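Dostuvden Brings Two-Arm Robots to Its Furnished Apartment Service and Moves Staff to Daytime Hours

ALVARADO, 23 Mar 2021 - Dostuvden, which prepares and maintains furnished apartments for long-stay guests, announced today that it has started to use two-arm robots for a part of its daily room work. The first robots are assigned to the Nestar residence, where the company takes care of 32 apartments. A second residence, Braltano, will follow in November.

The robots do the small tidying tasks that come between the cleaning and the final check of a room: handling the cushions on the armchairs, picking up cloths, and putting light things back in their place. These tasks are not heavy one by one. When the same person repeats them in every room of a shift, however, the back and the shoulders feel it. Last year our room staff at Nestar reported 21 cases of back or shoulder pain, and most of them were connected with bending over low furniture.

"We asked our colleagues which part of the day they would give away first, and the answer was bending," said Hamidreza Bakhtiari, head of operations at Dostuvden. "They did not speak about the vacuum cleaner or the windows. They spoke about armchairs and sofas. So we began with the armchairs."

No position will be closed because of the new equipment. All room staff at Nestar keep their contracts and their pay. What changes is the order of the work. Until now the evening team stayed late to finish the soft furnishings, and this team will move step by step to daytime hours. Each employee will work beside one robot, decide when it starts and when it stops, and make the last check of the room before the keys are given to the guest.

The company has also created a new role, room trainer. A room trainer shows the robot how a task should be done and writes down where it needs help. The role is open only to present employees, and it is paid one grade higher than room staff. The training course takes 32 hours, all inside paid working time. Before the start at Nestar, employees and robots completed 934 practice tasks together, with nearly 500 of them on cushions alone.

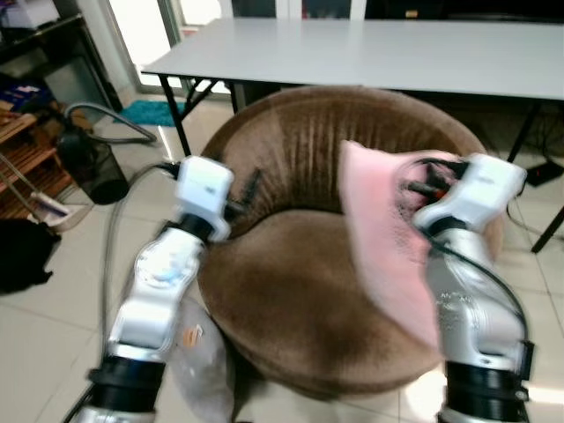
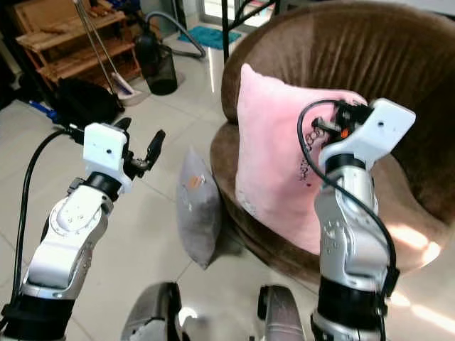
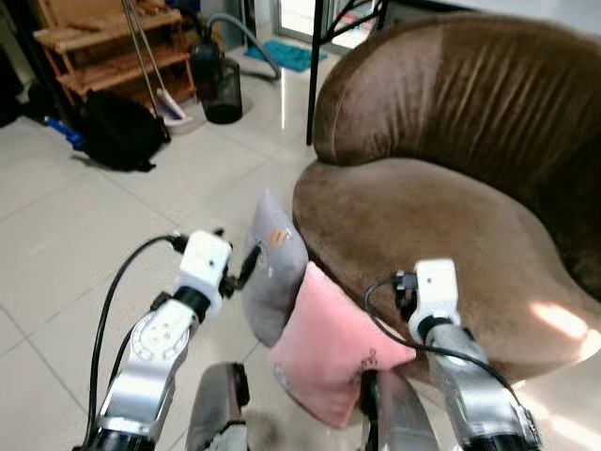 Robot arms at work around a brown armchair.

Dostuvden does not expect that the robots will be as fast as an experienced person in the near future, and the daily plan does not count on it. Rooms are still scheduled according to the pace of the employees. If a robot stops in the middle of a task, the employee can finish it by hand and report it later, without any effect on the evaluation of that employee.

Staff representatives will meet with the management each month to discuss the working hours, the noise, and the space which the robots need inside smaller apartments. Guests are informed at booking and may ask that their apartment be prepared by people only, at the same price.

"Some colleagues were worried, and I understand them," Mr. Bakhtiari added. "I prefer that they tell me this in the room, next to the machine, where we can change something together."

Employees of Braltano who wish to apply for the room trainer course can do this through their shift leader. Journalists may arrange a visit to Nestar on working days through the Dostuvden press office in Alvarado.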